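# Gripper and Wrist Camera Trials: Frequently Asked Questions

Maintained by Lachlan Skinner, instrument bench. Last updated June 27, 2022.

These are the questions we get most often from people booking time on the comparison bench at Mutadmont. If you are only bringing a controller, skip to the section on controllers.

## Before you book

**What are you comparing?**

Grasping instruments and needle drivers, wrist cameras, and the controllers that run them. The current round covers the Mernus and Halliday jaw sets, two camera mounts, and the Fidus controller against our older one.

**How long is a session?**

Three hours, including setup. Leave the last half hour for copying logs. Sessions that run over push the next group back, and we will stop you.

**Can I bring my own instrument?**

You can, if the shaft fits our carriage and you send the drawings first. We need the jaw length, the opening angle, and the cable routing at the wrist. Instruments that arrive without drawings stay in the case.

**Do I need to have used the arms before?**

No. First-time users get a short practice period on foam before anything is recorded. Practice runs are not scored.

## Jaws and gripping

**Which jaw set should I start with?**

Start with Mernus. The jaws are shorter and easier to line up, and most of our reference runs were made with them. Move to Halliday once you can close a knot without looking away from the screen.

**How do you score thread handling?**

Each operator does 87 throws per jaw set, split over several sessions. We log drops, regrips, and any throw where the thread frays. Time is recorded but is not part of the score.

**The thread slides out when I pull sideways. Is the jaw worn?**

Check the jaw angle first. If the thread leaves the jaws near the tip, a sideways pull will often slip on a new jaw too. Regrip farther back and try again. If it still slips, note the instrument number on the sheet and swap it out.

**Can I raise the grip force?**

Up to level 5 on the Fidus controller. Levels above that are locked for thread work because they flatten the strand.

## Controllers

**Why does the Fidus feel slower at first?**

Its motion scaling is set lower out of the box. Your hand has to travel farther for the same tip movement. We leave it there for the first session and change it on request for the second.

**Can I switch controllers in the middle of a run?**

No. Finish the run, park the arms, and save the log. The two controllers name their channels differently, and a mixed file can't be read by the scoring script.

**My controller isn't on the list. Will it work?**

It might. Send us the interface sheet. We had one in December that needed a new cable and was otherwise fine.

## Cameras

**Which camera mount is better?**

It depends on what you want to see. The low mount sits near the shaft and shows the jaws and the thread at close range. The shaft takes up a good part of the picture, and anything very close to the lens goes soft. The high mount gives a wider view of the work but makes it hard to tell whether a thread is inside the jaws or lying behind them.
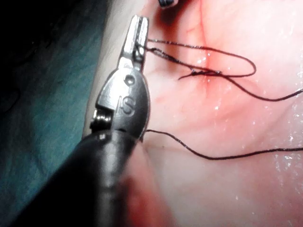

**How often do you recalibrate the cameras?**

At the start of each session and again after any instrument change. It takes 2 minutes with the target plate. If you bump the mount, tell us and we will do it again.

**What do I do about glare?**

Turn the light down one step before you touch the exposure. Wet surfaces throw small bright spots that the tracking software can mistake for metal. If lowering the light makes the thread hard to see, put it back and mark the run as "glare" in the notes.

## Results

**When do I get my data?**

Logs and video go with you the same day, so bring a drive. Scores follow once both reviewers have gone through the runs.

**Can I quote your scores in a report?**

You may quote scores from your own sessions. Please include the jaw set, the controller, the camera mount, and the grip level, since a score without them can't be compared with anything. For other groups' results, write to Lachlan Skinner and he will ask them.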